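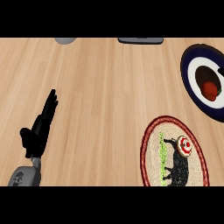

About Pinow

Pinow is an independent supplier of timber boards and worktops to joiners, shopfitters and schools. The company began with a single saw and a rented yard, and has been in business for 30 years. It remains privately owned.

Our main site at Vallejo Wharf houses the drying sheds, the cutting hall and the trade counter. A second, smaller site handles finishing and dispatch. Between them they employ 16 people, most of whom trained with us.

What we supply

We hold oak, ash, beech and maple in standard thicknesses, and can cut to size on request. Orders are accepted from one board upwards. Customers who need matching boards for a larger job are advised to order them together, as colour varies from one delivery to the next. Oils and waxes are stocked under the Hodeo name, and fixings under the Multex name.

Last year the company completed 1047 orders. A good part of these were for schools replacing benches and desk tops during the summer break, and we ask schools to confirm their sizes by the end of May.

Buying and waste

Timber is bought from sawmills that can show where each load was felled, and records are kept at the main site for inspection. Offcuts are sorted by length. The longer pieces are sold at the trade counter – the shorter ones go to local schools for craft lessons, free of charge. Sawdust heats the drying sheds.

Trade accounts

Accounts are open to registered businesses, with a first credit limit of £500. Application forms may be collected from the trade counter or requested by post. The counter opens at 7.30 am and closes at 4 pm, and both sites are closed for the last week of December.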